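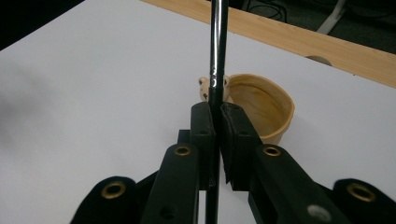
Blog hops: do you still join them?

naima_a
My Candach hop turned six in August and we're down to 17 regulars, from 66 back when Kenji Haddad hosted. I love those folks dearly, but is it worth carrying on?

moataz_writes
Oh, please do keep going! I found half my favorite blogs that way, and I still read every one of them with my coffee (yours included).
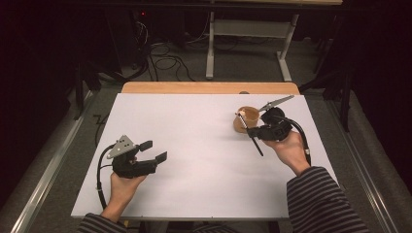
And seventeen people who really comment beat a long list of drive-by links, if you ask me.

pliketel_fan
I'd disagree a little, Moataz. Weekly wore me out. Could it go monthly, Naima?

naima_a
Monthly might save my sanity! I'll ask the others.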